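About Pastdale Baskets

Small shop, big stockroom. We sell baskets, trays and storage bits for kitchens, bathrooms and those hallway shelves where everything ends up. Started on a market stall, Saturday mornings only, then moved indoors when the van got too full to shut.

We now keep 428 lines in stock. Bread baskets, fruit bowls, log baskets, pet beds, the lot. Most orders go out next working day.

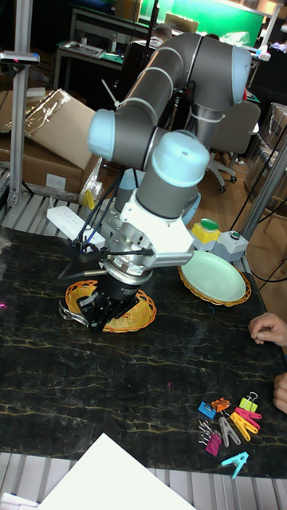 What we sell

Three ranges of our own. Mernero is the everyday one, bright colours, wipe clean, good for kids rooms. Paredes is natural willow, heavier, comes with or without a lid. Olel is the small stuff for desks and dressing tables, and its the one that sells out before Christmas every year. Back in by February, normally.

Trade and bulk

Cafes, nurserys, gift shops, hamper makers: yes, we do trade. Minimum order is 20 pieces, mixed colours fine. Over 530 pieces goes on a pallet, so please tell us if you havent got a forklift or a wide door. Price list on request. Biggest single order so far was 1000 bread baskets for a hotel group, took up the whole yard.

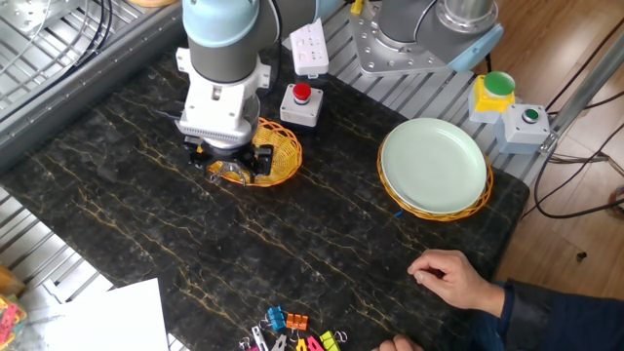

Small woven basket in yellow.

Visiting and returns

Shop is at the front, collection round the back by the green gate. Ring the bell and wait, it can take a minute. Parking is tight on Saturday.

Returns within 30 days, unused, with the label on. Willow can vary a bit in shade from batch to batch so if you need a matching set, order it all in one go or give us a ring first.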